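Tray packing task, two arms: order of picks?
7 replies

kenur_pauline
Posting for our club at Kenurcombe. We have a two-arm setup and the student task this term is packing a meal tray. An order comes in on a slip, the arms pick the items and set them on the tray, and a judge checks the tray against the slip. The students can't agree on the order of picks. Half of them want the drinks first, half want them last. Our in-house trial is 2nd February and I'd like them to settle on something before that.

Each run is 7 minutes. You lose points for a dropped item and for anything that lands outside the tray.
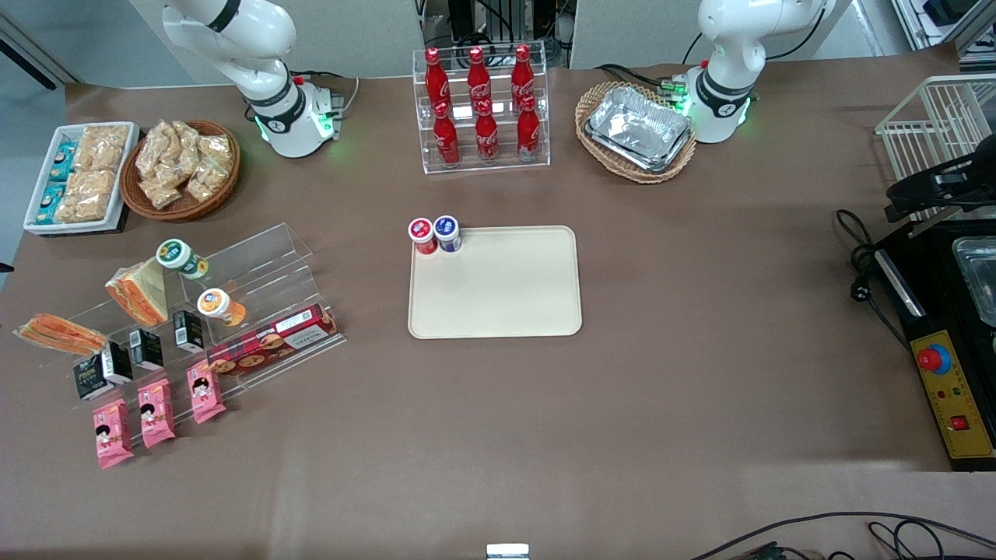 The layout is fixed by the rules, so we can't move the stands or baskets to suit ourselves. Paper goes down first and everything gets set on it the same way each run. The beige tray sits in the middle and the bottles are behind it on the clear two-tier rack. The two small cups with foil lids are up at the tray's top left corner, and that's where most of the arguing comes from, as the left-side group says any reach for the sandwich stand has to work past them.

Pauline Mapplebeck

olside_dad
Drinks last. A tall bottle in the middle of the tray is one more thing to knock over.

ferhat_b
I disagree. Put the bottle in first, at the back edge of the tray, and leave it alone. The wrist only has to come in from the front after that. We ran it both ways at Tunstall in January and bottle first dropped fewer items. We did 100 runs total, logged by the students, so the sheet is pretty solid.

Ferhat Bilgin

olside_dad
Was that with the same rack? Ours was a flat shelf. With steps, the back row needs a higher lift and the front row is in the way on the way out.

ferhat_b
Flat shelf for us too, so fair point. I'd still try it. Take from the front row first and you don't have to lift over anything.

gendia_robotics
What are you using to pick the wrapped biscuits out of the basket? We had a lot of trouble with clear wrappers. The camera kept getting glare off them and the depth numbers jumped around. We ended up turning one of the room lights off and it helped more than any code change.

kenur_pauline
Same trouble here, and the foil trays are worse. The students tried a fixed grab point in the middle of the basket with 3 retries. It works until the pile gets low.

tjb_2
I'd have each arm stick to its own side. Right arm does the stand and the snack tray, left arm does the bottles and foil. Fewer chances for them to meet over the tray. We lost a whole run to the arms stopping each other and the kids were pretty upset.

ferhat_b
That's slow if the slip is all from one side. One arm just sits there. Better to have a simple lock on the tray area so only one can be over it at a time.

tjb_2
Slow is fine with 7 minutes. How many items are on a slip?

kenur_pauline
It varies, the judge writes them on the day. OK, I'm going to have the two groups each do a set of runs, bottle first and bottle last, same slips, and write down the drops. Whichever is lower is what we use. I'll ask them to try the tray lock too if there's time. Will post the sheet when it's done.

olside_dad
Please do. I still say last.

4 people liked this thread
Share 2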